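I've had the Varela speed rope since November, and I think I can finally give it a fair review. My old rope was a leather one I bought when I first walked into the boxing gym in Dallbridge, and I loved it dearly, but it was slow and it had started to fray where it hit the floor. One of the coaches there (a man of few words) looked at it one evening and told me to go shopping. So I did!

The Varela comes as a thin coated cable with two handles, and you cut it to length yourself. Please measure twice before you snip. Stand on the middle of the cable, pull it up to your armpits, and leave a bit more than you think you need, especially if you're still a heavy-footed jumper like me. You can always take more off later.
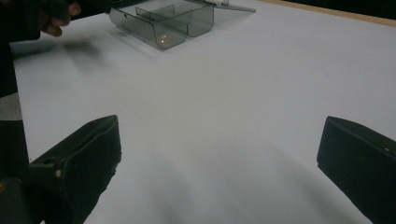

The handles are the best part, and I'd have paid the full price for them alone. They're slim, with a light texture that holds up even when my hands are sweaty and I'm six rounds deep, and the bearings spin so smoothly that the rope seems to be around again before I've thought about it. My double-unders went from a sad little stumble to something I can string together without swearing. My personal best on a single skip without a trip was 76 turns on the leather rope. On the Varela I got to 1312 one very happy morning, and then sat on the floor for quite a while.

Now for the grumbles, because there are a few. The cable stings. If you catch your shins or, heaven help you, the tops of your ears, you'll know about it for the rest of the workout. It also kinks if you fold it up tight in a gym bag, so I loop it loosely and hang it on the hook by my door. And please don't use it on rough concrete. I took mine out to the parking lot behind the gym in Grurnudville when we went over there for sparring, and the coating was scuffed by the end of the warm-up.

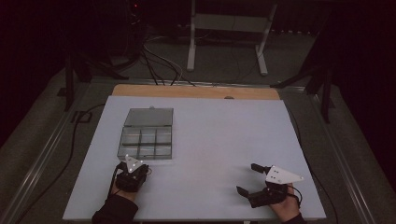 *Photo: Grorkville Boxing Notes*

Varela does sell spare cables, and they take a minute to swap with the little screw in each handle. I've gone through 2 so far, which seems fair for the amount of skipping I do before bag work.

Would I hand it to a complete beginner? Probably not on day one. A heavier rope lets you feel where it is, and that's such a help while you're learning to keep your elbows in and your jumps low. But if you've got your rhythm and you want quicker feet for the ring, I think you'll be as fond of this one as I am. I'm giving it four and a half stars, and the missing half is for my ears.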